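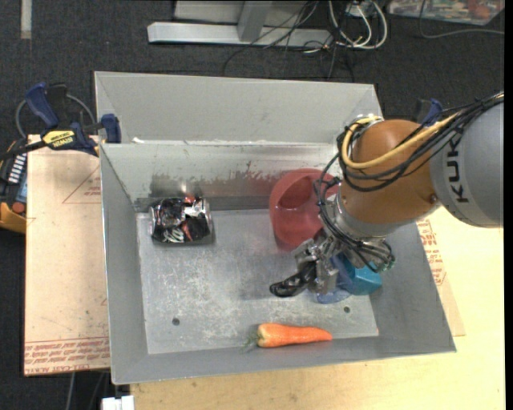 Attachment 1: gray metal bin with soda can and carrot, view from above

Ticket: Stock sync drops rows after nightly import
Product: Valow inventory module
Site: Prutilside
Reported by: Iestyn Craddock
Assigned to: Emlyn Rosser
Status: Resolved

Reported
Nightly CSV import finishes with status OK, but the item table is short. Source file has 2,046 rows. Table shows 1,000 after import. No errors in the log.

02:10 run, log level raised to debug
Reader requests one page of 1,000 rows and stops. The "next page" token comes back empty.

Checked
Disk space – fine.
File encoding – UTF-8, no stray bytes.
Manual import of the same file from the admin screen – all rows present.

Emlyn Rosser
The scheduled job still uses the old Plornen connector, which ignores the page token. The admin screen uses the new one. Changed the connector in the job settings and set retry to 10.

Iestyn Craddock
Re-ran the job at 14:30. 2,046 rows in the table. Item photos are linked again too.

Emlyn Rosser
Old connector removed from the job template. Other sites on the same template need a restart of the scheduler before the change is picked up. Closing.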